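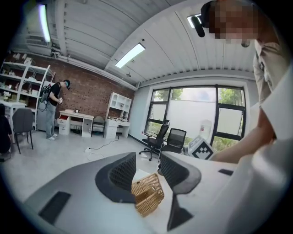

The brick wall room, small wicker basket up front

Room Four, Getting Sorted

Quick page, more words than pictures for now. This is the back room at Jamari, the one with the brick, which we've been trying to get into decent shape since June. Floor first, then shelves, then all the little stuff that has no home. Notes below are in the order I found them in my notebook, so not in order.

The basket
Honey colored wicker, small. One of a batch I picked up for small stuff on the shelves. Cords, tape, spare keys, that sort of thing. Paid 10 dollars for two, would pay it again. Wipe with a barely damp cloth, don't soak them, the ribs go fuzzy.

White shelves
Tall, open, against the brick. Small pale boxes all over them and other bits too. Valdis Lapiņa wants every box labeled on the short side. I want them labeled on the lid. We have not settled this. Labels are bought at least, 275 on the roll, so we can both be wrong for a while.

Not screwed to the wall yet. Need the right plugs for old brick, the first ones just spun in the hole. If you're putting up a tall unit at home do that part before you load it, we're having to unload the top two shelves again.

The desk
White, with a drawer unit, red front. I wasn't sure about the red and now I'd like more of it. Goes well with the brick. Rule is nothing lives on top of the desk overnight. Rule is going ok.

Drawers so far: pens and scissors on top, chargers in the middle, manuals at the bottom. The Fuvitz manual is still missing, if you have it please bring it back.

Gray chair, small white table
The chair is upholstered, thin black legs. Ekene Tamuno found it secondhand and carried it up 41 steps by himself. Comfortable for reading, too low for typing. The table next to it is for a cup and a notebook and thats about all it should hold.

Felt pads for the chair legs are on the list. Pale floor shows every scuff.

Floor
Pale gray. Did it ourselves over a long afternoon, 2 coats, started at the far corner and worked back to the door. Sweep before you mop or you just push the grit arround. Happy with it.

Still to do
Plugs for the shelves
Felt pads
Agree on labels (ha)
Somewhere for coats
Second lot of baskets, same size if they still have them

More pictures once the coat hooks are up. Drop a note at the front desk if you want the paint color, I have the can lid somewhere.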